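Chapter 9
The Space Under the Stairs

After this chapter you will be able to: choose which things can be kept under a staircase, plan a small work corner there, and put the tools back in an order that other people can follow.

When Bukola Igwe opened the Zodville repair shop, she had nearly 100 tools and no storeroom. The rent for a second room was 208 a month, and she could not pay it. What she had was a wall below the stairs, which everybody walked past and where old boxes were collecting. In April she cleared it and put a bench there. Her first plan was simple: large things against the wall, small things in front, loose things in one box. 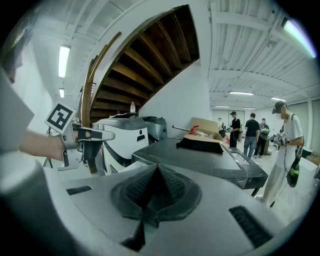 The plan worked well for two weeks. Then the one box became the home of everything. A person who needed a screwdriver had to take out the tape, the cables and the spare screws, and most of these stayed on the bench afterwards. Her colleague Chibuzor Oyelaran wrote down how long he was searching in one month. The result was 176 minutes — nearly three hours of paid work.

We will come back to this shop several times in the chapter, so please remember its problem. The corner was not too small. The things in it had no fixed places.

9.1 Measure before you move

The ceiling under a staircase is not level. Measure the height at the wall, at the middle and at the lowest step. Write the three numbers on a drawing of the floor. Tall things go at the high end, and a person who works standing must also have a place there — beginners often forget the person.

Look also at the light. Lamps in the main room may leave a shadow below the steps, and the bench can be darker than you expect.

Key words: clearance, tread, fixed place, open box, work surface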